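Progress report, Pollholm community supper program
2023-03-01

What a winter it's been! We served 694 meals, and the Wednesday cooking class now has 25 regulars (we'd hoped for 15 by now). Ingrid Lindgren found us a second stove, and Marcus Castellanos has the pantry shelves up at last.

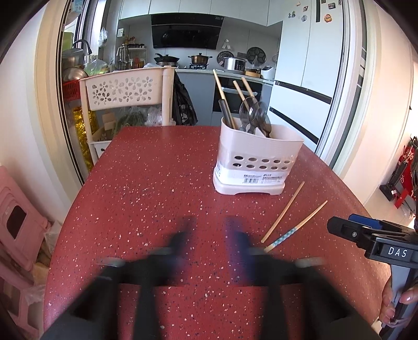
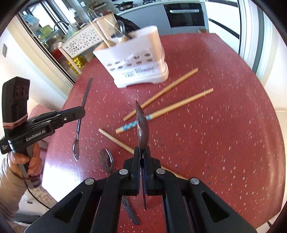 Spoons and the red speckled tabletop.

Of the $2,000 for kitchen goods, $40 is left — we'd like to put it toward aprons. Liudmyla Prokopenko is planning the soup menu for September, and beets are already in.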